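Search news Go
Newsroom > Press releases > Equipment

Vurnholm sets budget for handheld grippers, puts the big robot off again

VURNHOLM, July 2020. Heltell will buy 16 handheld grippers for its plastic strip line this year, a purchase that took longer to approve than the building did. The robot arms they are meant to prepare for have been moved to next year's budget, where they have lived before.
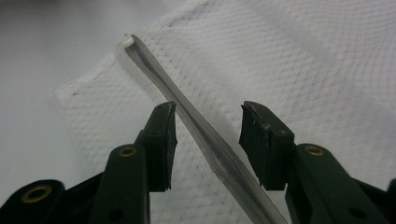
"Soft, bendy parts are where the sales brochures go quiet," said operations manager Barbara Tomaszewski. "I'd like to learn that at $161 a unit."

Spare finger pads are budgeted separately, after a spirited exchange with purchasing. Kiiskinen will supply the grippers. Bids for the arms open in October, and Natanael Cordeiro is taking questions from vendors, preferably short ones.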